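So it's November, I've got a cold, and I've spent far too much of this week thinking about tabletops. Bear with me.

Last time I wrote about the worktable we ended up with in Wurnton, the one with the ridged metal top, and a couple of you asked how on earth anybody gets anything done on it. Fair question! I love that table. It's solid, it wipes down fast and it looks great in a slightly industrial way. But try writing a note on it. Your pen drops into a groove every half inch and you get this wobbly handwriting like you were on a bus. And anything small and round goes for a walk along the ridges the second you let go.

I tried a few things first. A big sheet of cardboard (fine for two days, then it curled up at the corners). A cutting mat, which was okay but way too small. Then I was in Horow on a Saturday looking for a shower curtain, and there was this big white board with the marble pattern on it leaning against the wall by the registers, marked down, and I just stood there staring at it while people went around me. Elisa Testa was with me and she was already at the car with the shower curtain by the time I made up my mind. I bought it. Of course I bought it.

Getting it home was its own adventure. It doesn't fit flat in my trunk, so it rode in the back seat with the belt around it and a beach towel over the glossy side, and I took the long way to skip the railroad crossing.

Anyway, it's been on the table for 3 weeks now and I'm a convert. It just lies there on top of the ridges, nothing holding it down, and it gives you a proper smooth area in the middle while the metal stays useful around the outside. I keep wanting to run my hand over it.
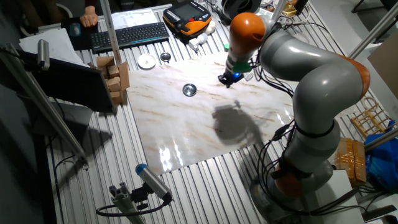
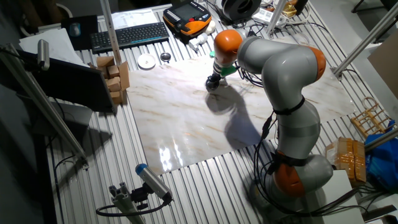 The marble board in its spot, with the keyboard along the back and the wooden blocks piled up on the left.

My one complaint is the glare. It's a really shiny board, and when the light hits it you get these big white patches that make you squint. I thought about turning it a bit but then it looks crooked and that would bother me more than the squinting. A matte one would probably be smarter. I don't want a matte one, I want this one, with the beigey brown veins.

The back edge of the table is still where everything ends up. Keyboard, mouse pad, paper, that little white bottle, more paper. I do a clear-out and then the paper comes back. I've started being strict about the middle at least, so whatever gets put on the board is a thing somebody is really using, and everything else has to live off it. The little round dishes have been great for this. I got them in the kitchen aisle, and they're so handy that I now use the same kind at home for earrings and the spare button off my coat.

The blocks I'm leaving alone. I know they'd be tidier in a box, and I even have a box (a Skoller one with a lid, very nice, currently full of extension cords). But I like them stacked up like that, and the color of the wood looks so good next to the white.

Next on my list is the paper. I've been eyeing one of those upright trays from Laryea, the kind with 2 slots, but I'm trying not to buy something every time I get annoyed. If you have one, tell me if it tips over when it's full! Also still taking ideas for the glare. My sister said a tablecloth, and we are not speaking about that again.

Okay, tea, then bed.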